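Gallholm Cast Iron Survey: Data Card

Summary

The Gallholm Cast Iron Survey is a table of street and park ironwork made before the First World War: drinking fountains, bandstands, lamp standards, railings, urinals and horse troughs. Each row describes one casting or one assembled structure. The release covered here is 2.1, frozen on 29 December 2023. It holds 2,250 rows and is maintained by Nii Opoku.

What counts as a record

A structure bolted together from several castings is one record if it stands on one base. A bandstand with detached railings is two. Lamp standards in a matched row along a street or promenade are entered once, with the number of standards in the qty field. Replicas cast after 1945 are left out unless they include at least one original part, in which case status is set to "part".

Fields

id – text, never reused. Retired ids stay in retired.csv.
type – one of the terms in types.txt.
foundry – name as it appears on the casting, or as attributed. See "Attribution" below.
pattern_no – catalog pattern number, if known. Kept as text, as some foundries used letters and fractions.
year_from, year_to – earliest and latest likely year of erection. Equal when a dated inscription or opening notice exists.
height_cm – overall height above the plinth. Finials are included, weathervanes are not.
finish – current paint scheme, free text.
status – standing, part, stored, moved, lost.
source – one or more codes from sources.csv, separated by semicolons.
inscription – transcribed line by line, with a slash for each line break. Missing letters are shown as square brackets.

Attribution

The foundry field follows three levels, given in foundry_basis. Level "mark" means a maker's name or badge was read on the iron. Level "catalog" means the form matches a plate in a trade catalog. Level "style" means someone with experience thought so. Users who want a clean sample should drop "style", which removes 145 rows.

The Kotareck and Vorncombe foundries need care. Kotareck bought Vorncombe's patterns and kept casting from them for years with the old badge in place, so a Vorncombe mark does not by itself date a piece to before the sale. Where the badge and the documents disagree, the documents set the year range and the badge sets the foundry.
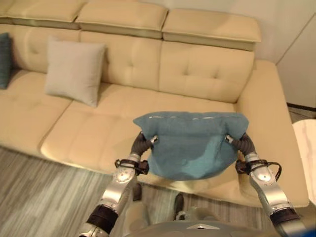
Release 2.1, p. 3

Sources

Most rows come from three bodies of material: site visits, the Valdovinos card index, and printed foundry catalogs. The card index was typed up over two winters. Its cards give heights in feet and inches, and these were converted and rounded to the nearest centimeter. Rows taken from cards alone have source code VC and should be treated as unverified for status, as many cards have no later check.

Changes since 2.0

Added 70 rows, mostly railings and gates from the northern cemeteries.
Merged 60 duplicate rows. In each case the lower id was kept.
Split "canopy" into "canopy, open" and "canopy, glazed".
Corrected the sign error in the longitude column for moved structures.
Renamed maker to foundry. Scripts written for 1.x will need the new name.

Known problems

Height is missing for most bandstands. Where a value is present it may be the height to the eaves, as the cards did not say which was meant.

Finish goes out of date quickly. Park departments repaint, and the survey does not go back to check.

Railings are under-recorded compared with fountains. Much was cut down for scrap in wartime, and the stubs left in the coping were entered only if a visitor happened to note the spacing.

Crests, lion masks and crane panels were sold as separate items and fitted to more than one design. Do not use ornament terms in the notes field to match patterns.

File format

All tables are UTF-8, comma separated, with a header row. Empty means not recorded. A dash means recorded as not present, for example no inscription. Coordinates are decimal degrees, to four places – enough to find a fountain in a park, but not to tell apart two lamps on one bridge.

Corrections

Send corrections with the record id, the field name and the source of the new value. Photographs of maker's marks are welcome, taken square on with a scale if possible. Changes are held for the next numbered release and are not made to frozen files.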